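Papers / Manipulation / Evaluation of commercial kits
February, Kojo Darko and Tihomir Đorđević

4.2 The Losta handheld kit on cloth

The second product we reviewed is the Losta kit, sold by Veter as a complete package for recording manipulation data by hand. It contains 2 gripper tools, a charging dock and a license for the Arkora software, which turns the recordings into training episodes. We bought the kit at list price and had no contact with the vendor before the tests were finished.

Setup took one morning. The printed guide covers calibration well but says little about storage, and we had to work out the folder layout from the software itself. Arkora accepts up to 3000 episodes per project. We stayed well under that limit and recorded 131 episodes, of which 100 passed the automatic check. Most rejected episodes failed on tracking loss — usually when the operator turned the tool quickly toward the ceiling.

We chose garments as the test material. Rigid objects had already been covered in our review of the Abubakari kit (Section 4.1), and cloth puts more demand on the fingertips. Operators were asked to grasp a shirt by a corner, lift it, and lay it flat. They were free to choose the corner and the approach angle.

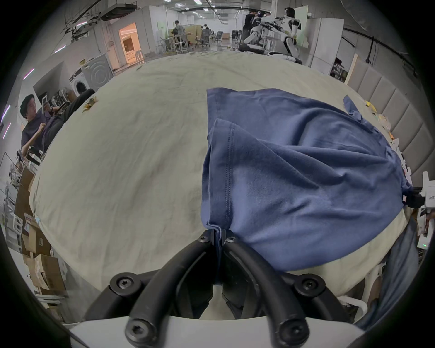
Figure 3. Corner grasp on a cotton t-shirt with the handheld gripper.

Fingertip shape had more effect on the results than any software setting we tried. The Losta fingers are thick and rounded, and they meet only in a narrow area at the tip. In Figure 3 they hold a gathered corner of the blue shirt in a small twisted fold, with the rest of the shirt spread loosely over the cream cloth on the table. A fold of this kind gives a firm hold, but it hides the exact corner point from the software, and Arkora often placed its grasp label too far along the hem. We corrected these labels by hand. Veter offers a flatter fingertip as a paid extra — we did not test it.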